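Section 4: Starting a shift with the sorting cell

Welcome to the returns bench at Balamcombe. If you have sorted cosmetics by hand for years, please read this section slowly, and don't feel you have to get through it in one sitting. The cell does the picking up and putting down. You still decide what goes where, and you can stop it whenever you like.

1. Sign in on the Skavby screen and choose your own name, so the arms start at the speed you saved.
2. Spread the returns across the middle of the table by hand. Leave a bit of space between pieces where you can.
3. Wait for the screen to say Ready, then take your hands out from between the walls. 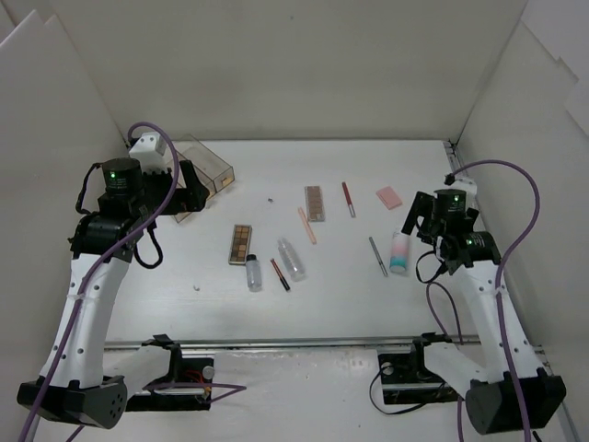
Your job changes most in the first hour. On the old bench you would handle up to 342 pieces a shift, and your wrists knew all about it by the afternoon. With the cell, you spend that hour laying out and checking, and much less of it reaching. Mixed batches are fine - palettes, pencils, a pink sponge and a water bottle on its side can all share the table, and you don't need to line them up for the arms.

4. Press Start and watch the first 13 picks. Press Pause if a grip looks wrong to you, even if the screen is happy.
5. When a piece is refused twice, set the cell to Pause, take the piece out and sort it yourself.

Caution: Never reach in while the arms are moving, even for something small. Pause first, every time.

Note: Pencils lying close to the fingers can be slow going. Pause and move them further in if the cell keeps trying.

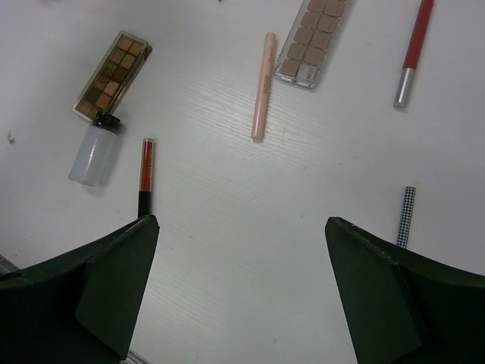 Nzioka wrote back after the June trial that the hardest part was learning to trust her own eye again, as she had begun to wait for the screen to tell her what was damaged. We have kept her remark in mind, and the damage check now stays with a person on every batch. You will find it under Condition, and it can't be skipped.

6. Mark each piece Good, Damaged or Unsure. Unsure is a perfectly good answer, and your lead will look at it with you.
7. Swap places with your partner after 46 minutes. The screen will remind you, kindly, and then less kindly.

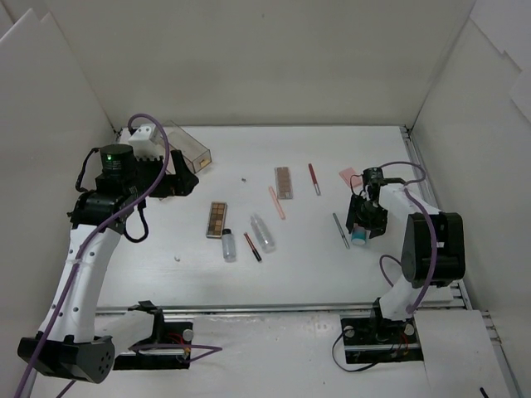

Musyoka Ondieki
Bench Trainer, Returns

Bottles are where I'd ask you to be most patient. The grip setting for them is called Wernik, and it is gentle, so let the arm finish its hold before you decide it has gone wrong. If you do need to step in, press Pause, support the bottle from underneath and choose Release. Then come and find me, or leave a line in the bench book, and we'll go through it together before the next batch.

Last updated: June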